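Caderno de desenvolvimento, janeiro
Projeto Cullex (RPG online, servidor de testes)

Entrada 413

Manhã gasta no arqueiro. O Gilberto Henao mandou ontem à noite a planilha nova de dano e o problema continua no mesmo lugar: Flecha Perfurante cresce bem até o nível 10 e depois dispara, porque o bônus de Destreza entra duas vezes na conta. Uma na arma, outra no multiplicador da habilidade. Tirei a segunda. O personagem de teste caiu de 437 para 413 de dano contra o boneco de treino, sem crítico. Ainda acho alto, mas deixo assim até alguém jogar em grupo.

Falta ver se a mesma duplicação existe na besta. O código foi copiado, então é provável.

Tempo de recarga do Recuo: 2 segundos é pouco. Dá para manter distância de qualquer inimigo corpo a corpo sem gastar nada. O Fredy Quispe quer deixar e aumentar o custo de energia. Eu prefiro mexer no tempo. Não decidimos. Na versão de hoje está como estava.

História de origem. O texto da tela de criação está comprido demais e corta na terceira linha em monitor pequeno. Reescrevi a do arqueiro:

"Você guardou a ponte de Lorneck até o último inverno. Quando a guarnição partiu, levou o arco e a lista dos que ficaram devendo."

O Fredy pergunta quem fica devendo o quê. Isso é a missão da casa Agudelo, que só abre depois. Deixar o gancho, mas anotar no documento de missões para não esquecer como esqueci do ferreiro. A origem do soldado ainda não tem texto, só o título.

Erros abertos:
- Bimo (o mascote) fica preso na escada da taverna se o jogador corre. Andando, não fica.
- Nome do personagem aceita espaço no fim e aí o convite de grupo não encontra ninguém. Gilberto pegou.
- Aljava some ao trocar de capa. Só no modelo feminino. Não consegui repetir depois de reiniciar o cliente.
- Falta acento em "munição" no inventário.

À tarde, conversa sobre o canal de interpretação. O filtro atual esconde as falas entre asteriscos, que é o formato que todo mundo usa. Gilberto vai separar o filtro em duas opções, e eu escrevo o texto de ajuda. Sem prazo.

Para a próxima: repetir a conta da besta, testar arqueiro e soldado juntos na ponte, pedir ao Fredy o mapa corrigido de Lorneck (o rio ainda passa por cima da estrada).

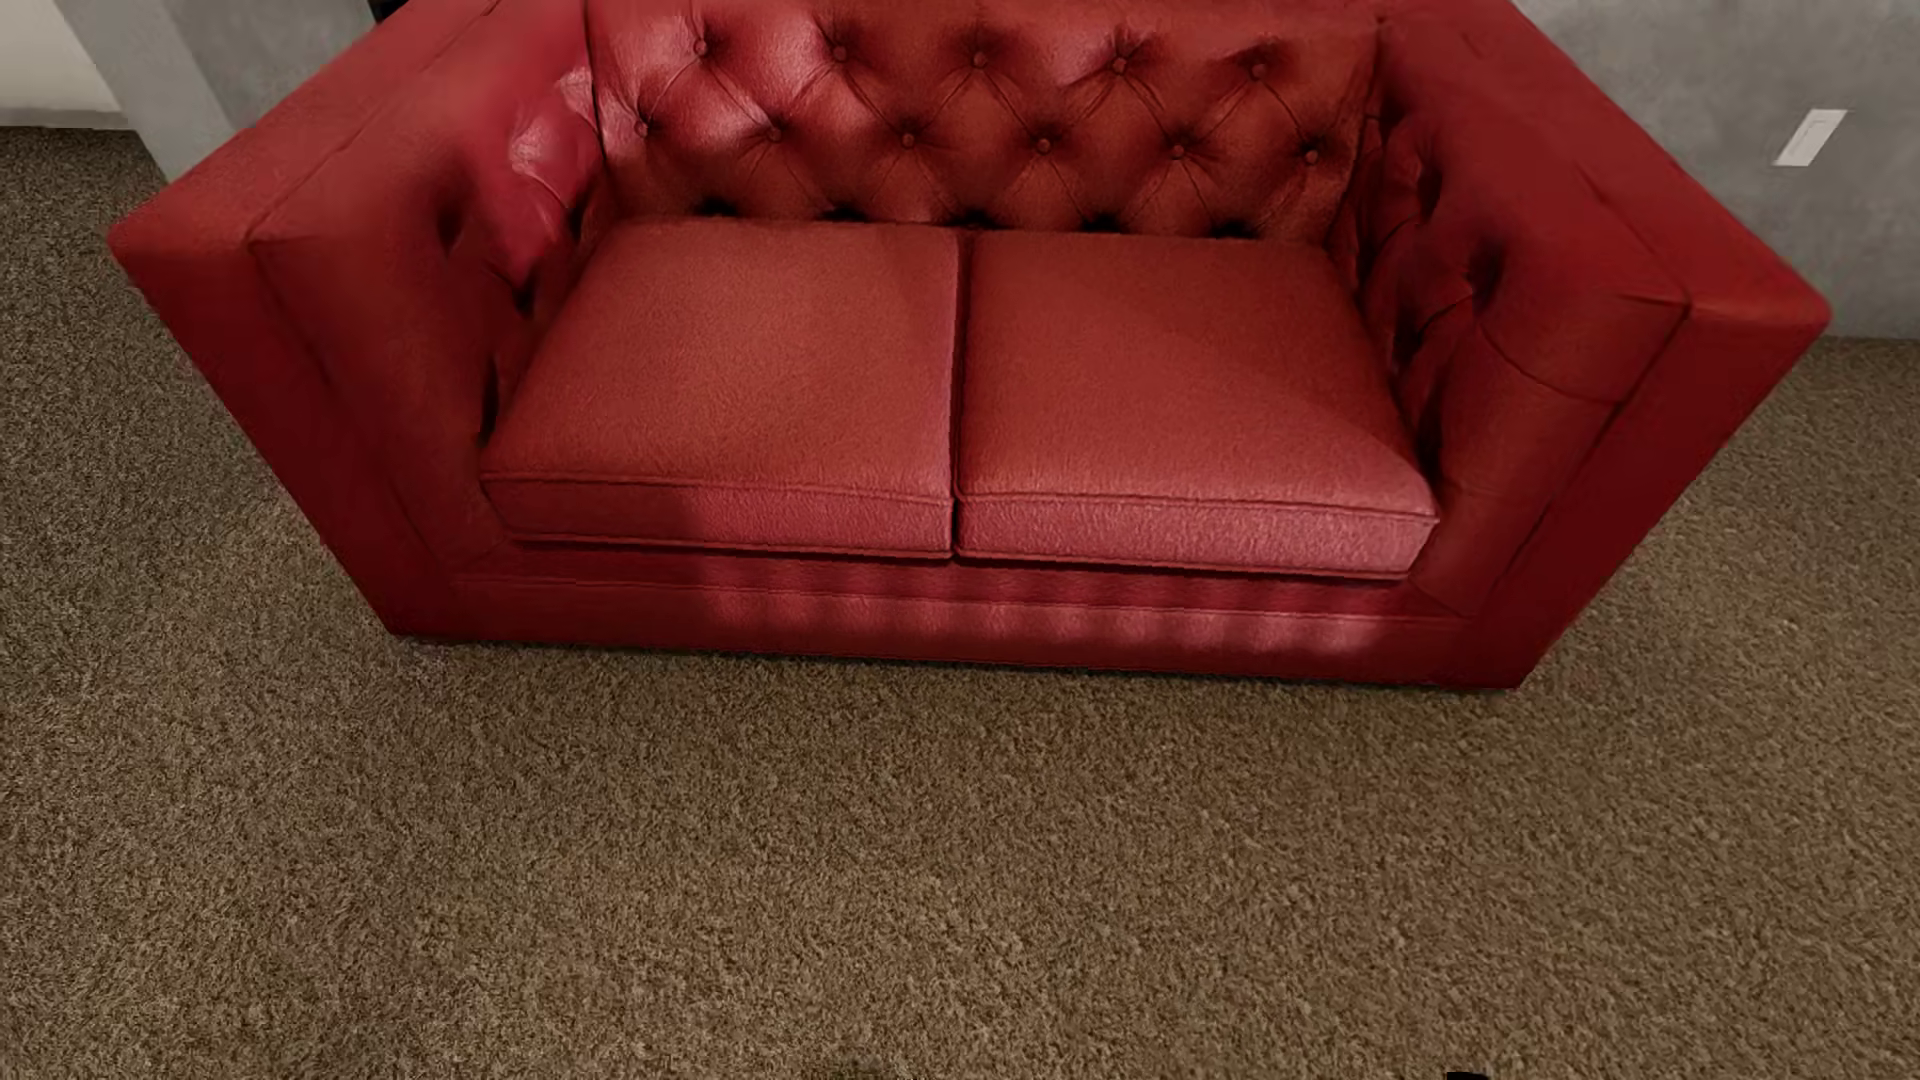
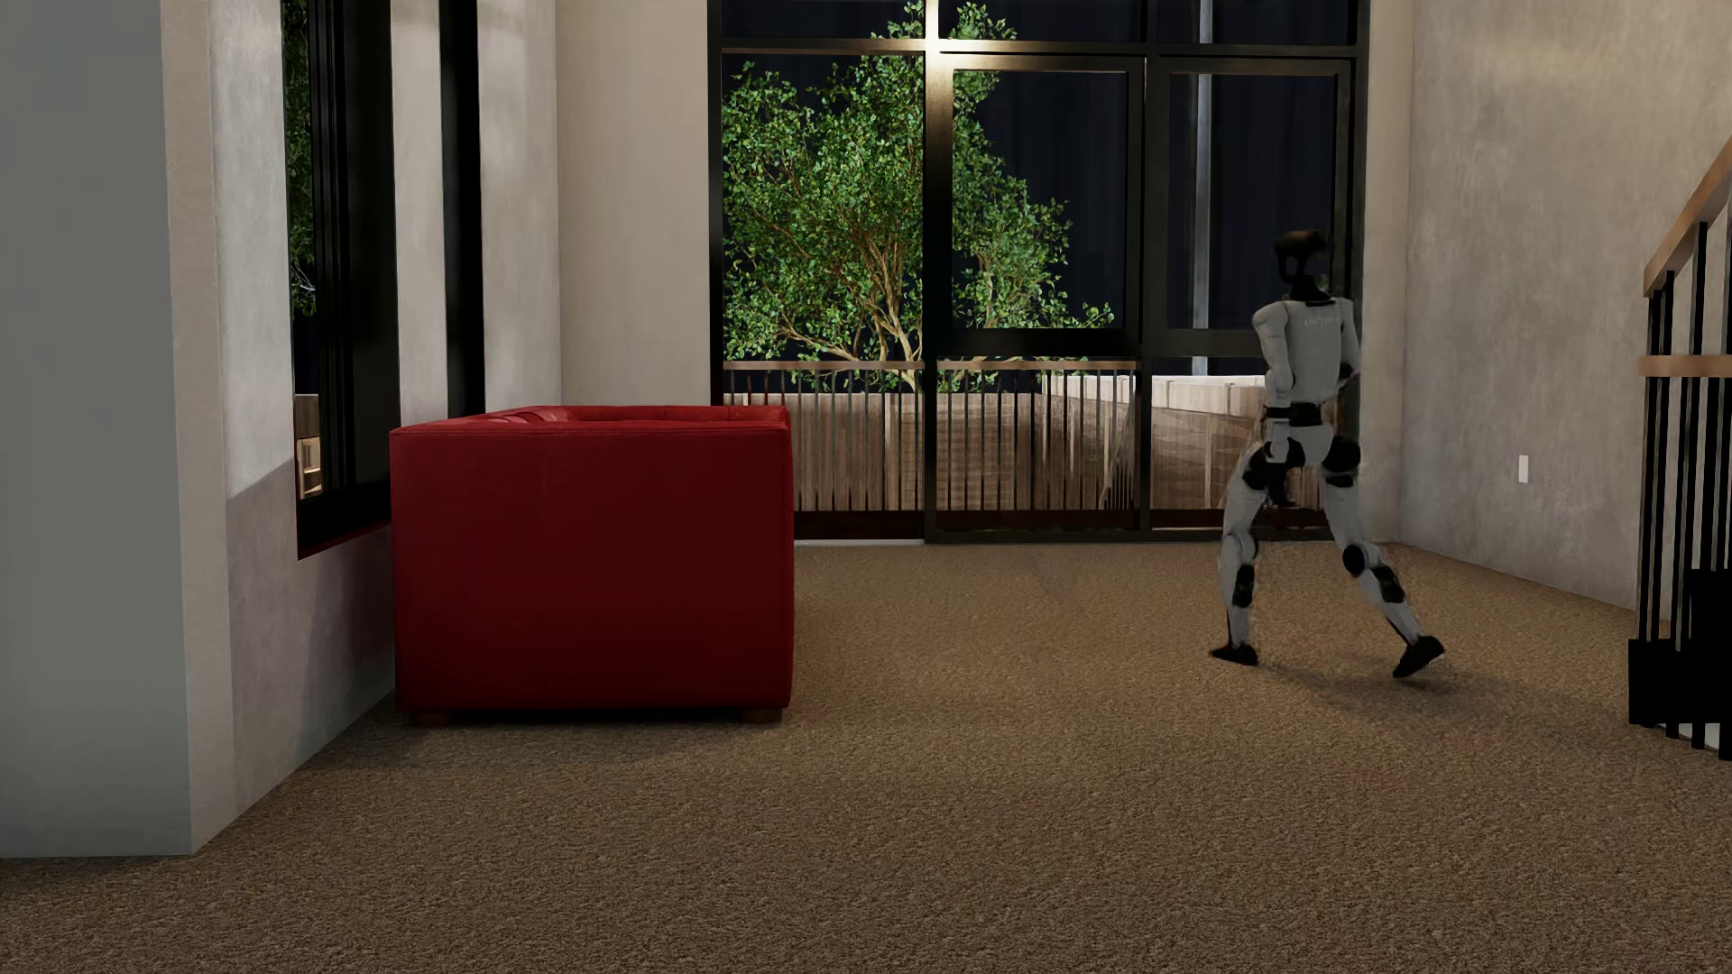 Renders da sala: sofá vermelho e carpete marrom nos dois.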